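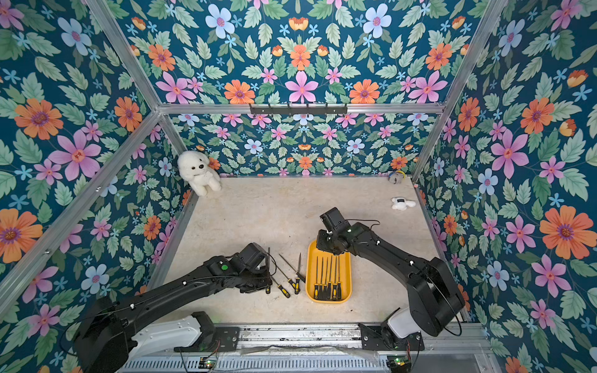

My mother kept the guest book from her wedding in the drawer with the good tablecloths, and I must have read it fifty times as a kid. There are no speeches in it, no wisdom, mostly just "Lovely day, ta for the sandwiches" in the handwriting of people long gone. I bring it up because I've been to four anniversary parties since July, and I've come home from every one of them wanting to stick up for the small, slightly daggy celebration that comes years after the wedding.

We spend so much on the first day and so little on the nineteenth year! When Obinna and Rakiya reached 19 years they had everyone round to the place at Clumus, and Rakiya put a sheet of paper on each table asking us to write down something we remembered about the two of them. I kept mine short (the flat tyre, the borrowed ute, the rain) and then sat for an hour reading everybody else's.
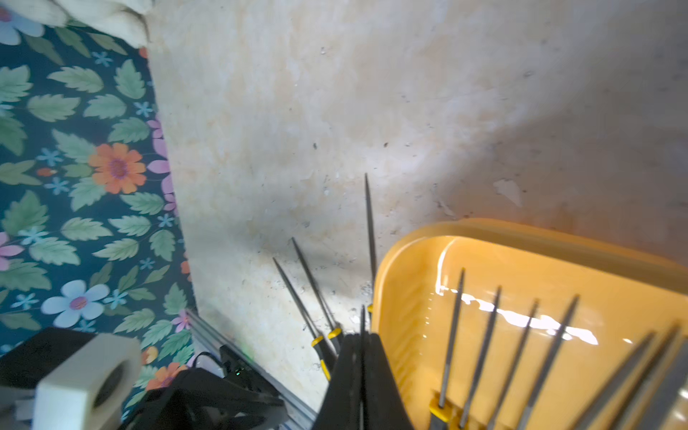

Food is where people lose their nerve, I think. They remember the caterer's quote from the first time round and decide they can't possibly do it again, when all anybody wants is something to pick at while they talk. Put it out on whatever you own. A plain yellow plastic tray with a decent rim will carry lamingtons across a backyard as well as silver ever did, and you won't fret if one of the cousins drops it. Our whole spread for my own do came to $273, and that included the ice.

Presents I would ban outright, though my husband disagrees and he is very fond of presents.

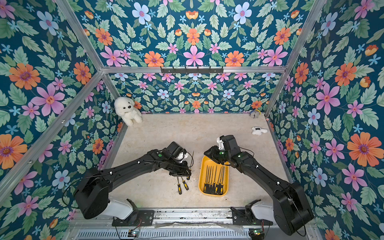
But what about the vows?

Here I get a bit soppy, so bear with me. I don't think you need to renew them. Cempaka asked me to help her write new ones last winter, and we sat at her kitchen bench with a pot of tea and got nowhere for most of the afternoon - everything sounded like a greeting card. In the end she read out the old ones, exactly as they were, and her voice went at a completely different line from the first time.

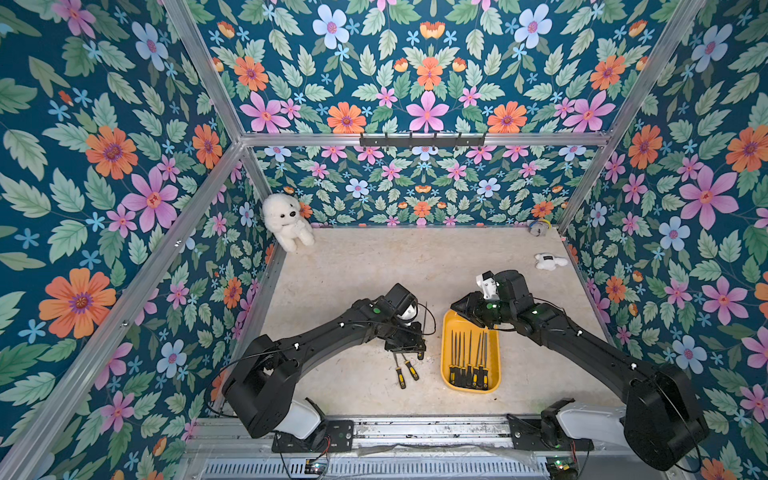 Who gets asked

Ask the people who turned up in between. The neighbour who minded the baby, the bloke from work who helped you move twice. Half of them weren't at the wedding and they know the marriage far better than the bridesmaids do. Ring them this week, would you, and tell them to bring a chair.

469 shares | 3 comments

Musa Mohammed
We did ours in the park at Dakby with a thermos and two folding tables. Best arvo of the year.

Ignacio Villalba
With your husband on the presents, sorry.

Bev
Mum's guest book is the same! One page just says "windy".

Contact | Copyright Nullidside | Back to top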